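Switching Plans After the Move
19 Jan 2019
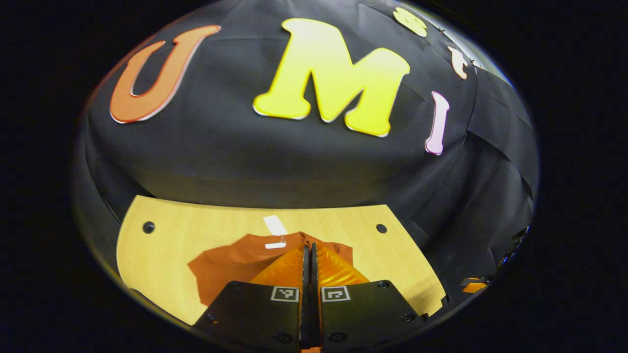
I put off dealing with my health coverage for most of the fall, and then my job at Azevedo ended and I had to deal with it. The letter said I had 60 days to pick something new. I used up 30 of them before I opened the packet.

The first choice was to stay on the Azevedo plan and pay the full premium myself. I knew the doctors and I had already met part of the deductible. But the deductible starts over with the new plan year, so that part stopped mattering, and the monthly bill was more than my car payment.

The second was a plan from Callberg. The premium was lower and the clinic in Polonness is in its network. My allergy medicine is on a higher tier, though, and I only found that out by reading the drug list, page 9, small type. The woman on the phone had told me it was covered. It is covered. It just costs three times what I pay now.

Fonitz was the third. Its premium sits between the other two, with a bigger deductible than I wanted. The clinic takes it and the medicine is a flat copay.

I went with Fonitz. Coverage starts in February, and I have enough refills to get there. I paid the first month online and saved the receipt, then called the clinic to give them the new member number. They said to bring the card when it comes.

I still have to find out if the eye doctor is in the network. The directory lists her at an office she left years ago, so I will call her on my lunch break.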